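How to read a tiltmeter record from a volcano

A tiltmeter measures very small changes in the slope of the ground. When magma moves into a shallow reservoir, the ground above it bulges and the flanks tilt outward. When it drains, they tilt back. You can follow this in a spreadsheet.

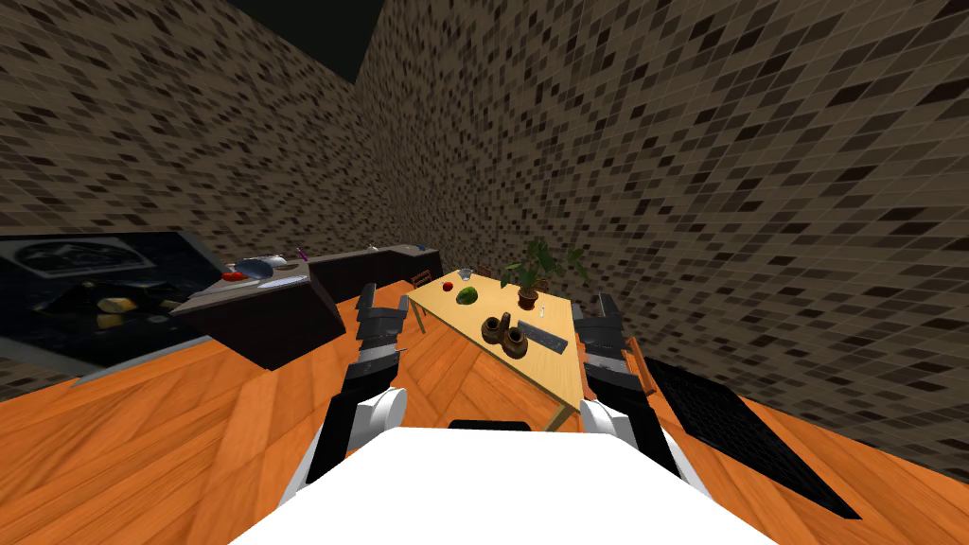
By Sidra Ghauri | March 12, 2023 | Volcano monitoring basics

What you need: one station's record with both tilt channels, rainfall for the same dates, and a map showing the station and the summit. My numbers come from the Widcombe station on the Hindik cone.

1. Plot both channels, east and north, against time. Tilt is given in microradians. One microradian is a rise of one millimetre over a kilometre.

2. Remove the daily cycle. Sun on the ground makes the record swing up and down every day. A 24-hour running average takes out most of it.

3. Mark the rain. Heavy rain can tilt a shallow instrument for days. At Widcombe I ignore anything within 2 days of a storm.
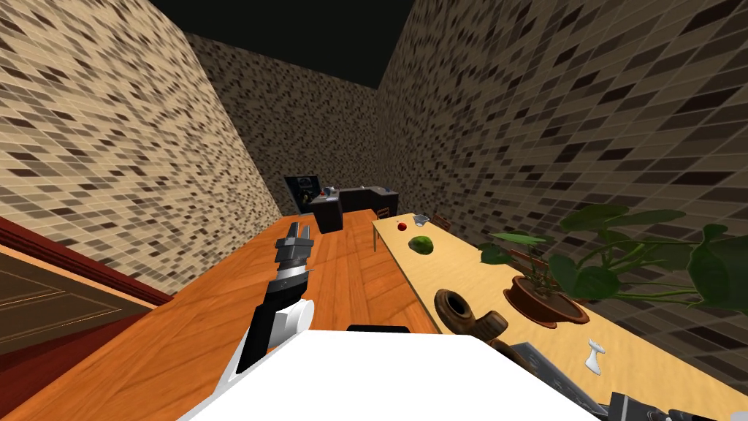
The dark counter by the back wall.

4. Combine the channels. Square each change, add them and take the square root. Over 15 days in March, Widcombe tilted 86 microradians.

5. Find the direction. Check your station's sign convention first, as some list down to the east as positive and some the reverse. Draw the arrow on your map. Tilt down and away from the summit suggests inflation.

6. Compare a second station. We use Bevach, on the opposite flank. If its arrow also points away from the summit, a source under the cone is likely. If only one station moved, suspect the instrument or a local slope.

Save the raw file before you start, and note the time zone.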